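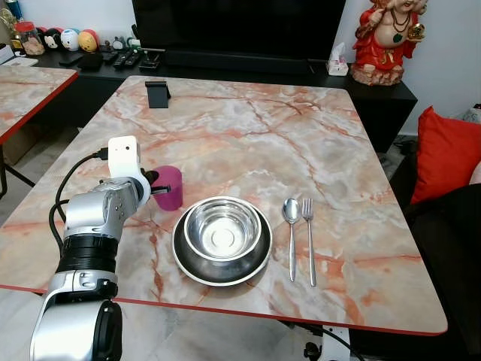

Rillard Trumex Floor Washer: A Review by Someone Who Owned a Perfectly Good Mop

I paid $264 for the Trumex at the Bowen outlet store, where it stood on a little carpeted platform like a sports car. My old mop cost less than lunch. I bring this up only so you understand the mood in which I opened the box.

For that money you get the washer, a charging dock, one spare roller, a brush for cleaning the part that does the cleaning, and a bottle of floor solution that smells like a dentist's idea of a pine forest. Setup took me a few minutes, most of them spent looking for the slot the handle clicks into. The handle does not come back out, so think hard about where you plan to store it.

Day to day, it's good. I was hoping it would be either terrible or wonderful, both of which are easier to write about. You push it forward, it wets the floor and scrubs, and it pulls the dirty water into a tank at the back. The roller drive tugs you along a bit, like a dog that has seen another dog. Coffee drips and dried soup went in one pass. Jam took three and left a small memory of itself by the stove.
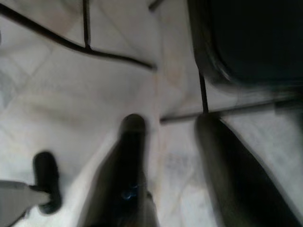
Streaks are where most of these machines let you down, and the Trumex is no saint. On my dull brown kitchen vinyl I couldn't find any, but then you could spill gravy on that vinyl and not find it until March. Pale, glossy floors are another matter. Big shiny tiles in white and light gray, with faint marbled streaks already in them, give you two problems at once: the shine shows every swipe, and you can spend ten minutes scrubbing at a mark that came from the factory. My sister-in-law's hallway is a lot like that. I ran the washer over it on the lowest water setting and used half the solution the manual asks for, and it dried clean except along the seams.

Noise: Rillard says 70 decibels. I don't own a meter. The cat left the house.

The dirty water tank deserves its own paragraph and possibly its own building. Empty it the minute you're done. I left mine overnight once and would like to apologize to the whole second floor. The self-clean cycle rinses the roller nicely, but it does nothing for the tank, and the tank has a corner that no brush I own can reach.

It is a floor machine only, by the way. The bottle says the solution is also fine on sealed counters and tables. I tried it with a cloth and it left a film I had to wipe off twice.
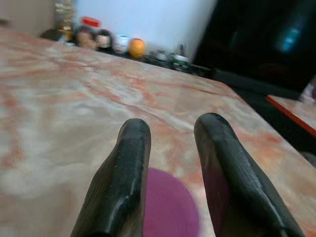

A tabletop with soft pink, peach and orange veining.

The other thing to know is parts. Rollers wear out, and the only place I found spares was a shop called Gravanden that ships when it feels like it. Mine took 5 weeks. I used the mop.

Buy it if you have a lot of hard floor and a closet with an outlet. I'm keeping mine. The mop lives behind the door, just in case.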